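Saltum | Control de accesos y colas

Inicio > Recepción y vestíbulos > Postes separadores > Poste con cinta extensible Droton

Poste separador Droton con cinta roja

Ref. 919
Marca: Droton
Disponibilidad: en almacén
Pedido mínimo: 2 unidades

Descripción

El poste Droton es el separador que más vendemos para vestíbulos con quioscos de autoservicio, mostradores de acreditación y puntos de identificación. Lleva una cinta textil roja que sale del cabezal, se engancha en el poste siguiente y queda tensa sin necesidad de ajustarla. Cuando se suelta, un freno interior la recoge despacio, de modo que el extremo metálico no golpea a quien está al lado.

El cabezal tiene cuatro posiciones: una con la cinta y tres receptoras. Con eso se pueden montar filas rectas, esquinas y cruces en T sin piezas adicionales. Todas las cintas de la serie encajan entre sí, también las de los postes Droton anteriores, así que se puede ampliar una instalación antigua sin cambiarla entera.

La base pesa lo suficiente para que el poste no se mueva con la cinta extendida del todo. Por debajo lleva un aro de goma que protege el suelo y evita que resbale sobre piedra pulida o gres. No hace falta taladrar. Para instalaciones permanentes existe una versión con anclaje, que se pide aparte.

Uso junto a máquinas de identificación

Buena parte de las consultas que recibimos son de centros que han puesto quioscos donde el visitante se identifica con una tarjeta o un documento. En estos puntos la gente se detiene, busca en el bolso, acerca la tarjeta, lee la pantalla y recoge un resguardo. Si la fila llega hasta la misma máquina, quien espera acaba mirando por encima del hombro de quien está delante.

Recomendamos dejar un espacio libre delante de cada quiosco y colocar la primera cinta antes de ese espacio. Si hay varias máquinas, conviene poner un tramo corto de cinta entre una y otra, de forma que cada persona tenga su hueco y no se cruce con la siguiente al salir. La salida debe quedar en un lateral, nunca por el mismo pasillo de entrada.
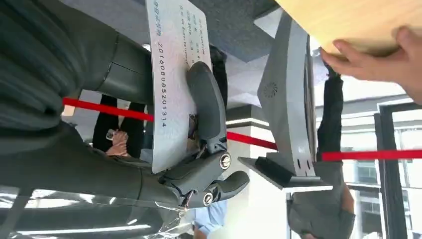
También hay que pensar en la altura. La cinta va a una altura cómoda para un adulto de pie, pero un usuario en silla de ruedas necesita un paso más ancho y un giro sin obstáculos hasta la máquina. En los planos que preparamos dejamos siempre un pasillo accesible, señalizado con el cartel correspondiente en el cabezal. Si el quiosco tiene altavoz, es mejor no arrimarle la fila por ese lado, porque las conversaciones tapan las indicaciones.

El rojo es el color que se distingue mejor sobre suelos claros y mobiliario gris, que es lo habitual en este tipo de salas. Servimos la cinta también en negro, azul y verde. Los colores se pueden combinar en un mismo pedido, por ejemplo para separar a los visitantes con cita de los que vienen sin ella.

Características

Cinta: poliéster tejido, borde cosido
Color de serie: rojo
Longitud útil de la cinta: 2 metros
Recogida: automática, con freno
Cierre: pestaña de seguridad contra apertura accidental
Altura total: 1.000 mm
Base: circular, 32 cm de diámetro, con aro de goma
Posiciones del cabezal: cuatro
Uso: interior

Contenido de la caja

Dos postes desmontados, dos bases, dos tornillos de unión y una llave. El montaje se hace a mano y se remata con la llave. Las bases van en el fondo de la caja y pesan, por lo que aconsejamos abrirla en el suelo.

Accesorios compatibles

Marco portacarteles Droton para cabezal, vertical u horizontal
Receptor de pared con imán o con tornillos
Cinta de repuesto con casete completo
Carro de transporte para postes montados
Funda para la base en zonas de fregado frecuente

El casete de la cinta se cambia sin desmontar el poste. Se retira la tapa del cabezal, se afloja un tornillo y se saca la pieza entera. No recomendamos abrir el casete para reparar el muelle: la cinta pierde tensión y queda caída en el centro.

Limpieza y mantenimiento

La cinta se limpia extendida, con un paño húmedo y jabón neutro. Hay que dejarla secar antes de recogerla. El tubo admite limpiadores corrientes sin abrasivos. En salas con mucho paso conviene revisar las pestañas de cierre cada pocos meses y sustituir las que tengan holgura.

Personalización

La cinta puede llevar texto o logotipo impreso en una tinta, repetido a lo largo de toda la longitud. Para cintas impresas el pedido mínimo es de 32 unidades y el plazo se confirma con la prueba de color. Aceptamos archivos vectoriales. No imprimimos sobre cintas ya montadas.

Envío y devoluciones

Los pedidos de material en almacén salen al día siguiente laborable. A partir de cierto peso enviamos en palé, con entrega a pie de calle; si se necesita subir la mercancía a planta hay que indicarlo al hacer el pedido. Las cintas impresas no admiten devolución salvo defecto de fabricación.

Opiniones de clientes

Yevhen Yurchenko, Stoltdale
Los tenemos en el vestíbulo desde junio. Las cintas siguen tirantes y el enganche no se abre solo, que era el problema de los anteriores. Las bases pesan bastante, mejor moverlas entre dos personas o comprar el carro.

Boonsong Panyasiri, Petrenko
Buen poste. El portacarteles vertical nos quedaba alto y lo cambiamos por el horizontal sin problemas. Echo en falta una cinta más larga para la entrada principal.

Respuesta de Saltum: la versión de cinta larga está en catálogo con otro casete. Se monta en el mismo tubo.

Consultas y planos

Para preparar una propuesta necesitamos las medidas de la sala, la posición de las máquinas o mostradores y la ubicación de las puertas. Sirve un croquis a mano con cotas. El plano de distribución es gratuito con el pedido.

Ficha actualizada el 15 de noviembre de 2021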